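Unit 7: Setting Up and Maintaining the Simulated Counter Cell

Read before the lab. Bring your Unit 6 worksheet with the joint limits filled in. The Drenent workstations are open until 9 p.m.

7.1 What the cell consists of

The cell used in this course is a simulated one. It has a fixed-base arm, a two-finger gripper, a drawer cabinet with a countertop, a second lower surface, and a set of loose objects. The scene file is called Lomlow and is kept in the course folder. Do not edit the master. Copy it to your own folder and add your group number to the name.

A simulated cell needs upkeep like a real one. Nothing wears, but settings drift: someone moves a base by a few centimeters to solve a reach problem, someone else raises a friction value to stop a pencil from sliding, and by May nobody's results match. The procedure in 7.3 brings the cell back to a known state.

7.2 Terms

World frame: the fixed reference. All poses in the log are given in it.

Base frame: attached to the first link of the arm. If the base moves, every taught pose moves with it.

Tool center point (TCP): the point between the fingertips. It is not the flange. Mixing up the two is the most common fault in student logs.

Settle time: the interval between loading the objects and the first arm motion. In this cell it is 500 steps.

Collision shape: the simplified body used for contact. It may differ a good deal from the shape that is drawn.

7.3 Setup procedure

1. Load the scene with the physics paused.
2. Check the base pose against the sheet. Position must match to the millimeter, rotation to a tenth of a degree.
3. Send the arm to its ready pose. The gripper must hang clear of the countertop and of every object on it.
4. Set the random seed to 841. Graded runs all use this seed.
5. Release the physics and wait out the settle time. Do not command the arm.
6. Save the object poses. This file is your baseline.
7. Jog the TCP to the near corner of the countertop and compare the reading with the sheet.

If step 7 fails and step 2 passed, look at the tool offset first. The offset is stored with the gripper model, so replacing the gripper resets it.

7.4 Checking the objects

Objects cause more trouble than the arm. Go through them after the settle time, one at a time, with the collision shapes switched on.

Thin objects are the first suspects. A disc lying flat has very little height for the solver to work with. If its collision shape overlaps the countertop at load, it will be pushed out, sometimes with enough speed to leave the cell. Raise its start height slightly and reload — do not lower the countertop.

Pencils roll. If a pencil will not come to rest, check whether its collision shape is a cylinder or a box, and write down which. Both are allowed, but the choice has to appear in the log.

Hollow objects need a hollow collision shape. A bowl wrapped in a single convex hull has a lid as far as the solver is concerned, and anything dropped into it will rest at rim height.

Tall irregular objects, such as busts, usually carry a hull that is wider than the drawn surface. Plan approach paths around the hull.

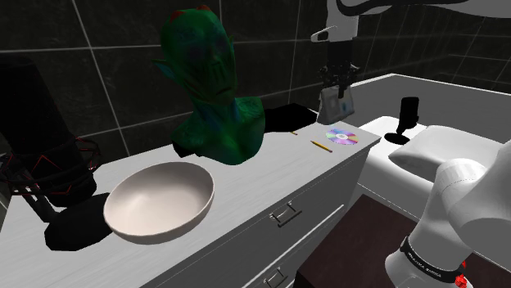 Figure 7.2. Lomlow scene, arm over the right end of the countertop. Bowl, green bust, pencil and disc on the cabinet; arm base at lower right.

Note in Figure 7.2 how close the gripper is to the disc and pencil. A straight move to the left at this height has to be checked against the bust and the bowl before it is run. Lift first, then traverse.

7.5 Common faults

Fingers pass through an object. The step size is too large or the collision shape is missing. Check the shape first.

Arm shakes at rest. Gains are too high for the step size. Go back to the values on the sheet.

Object jumps when the gripper closes. The grip force is too high, or the fingers start inside the object. Read the finger positions one step before contact.

Drawer opens by itself. Joint damping on the drawer has been set to zero. Restore it from the master.

Black shadows under objects. This is a lighting setting and has no effect on contact. Leave it alone during graded runs.

7.6 To hand in

The baseline pose file, the completed sheet, and a log of no more than 46 lines. State every value you changed from the master, including those you changed back.

Reading for Unit 8: Dewulf, chapter on contact models; Eser, the section on tool calibration only.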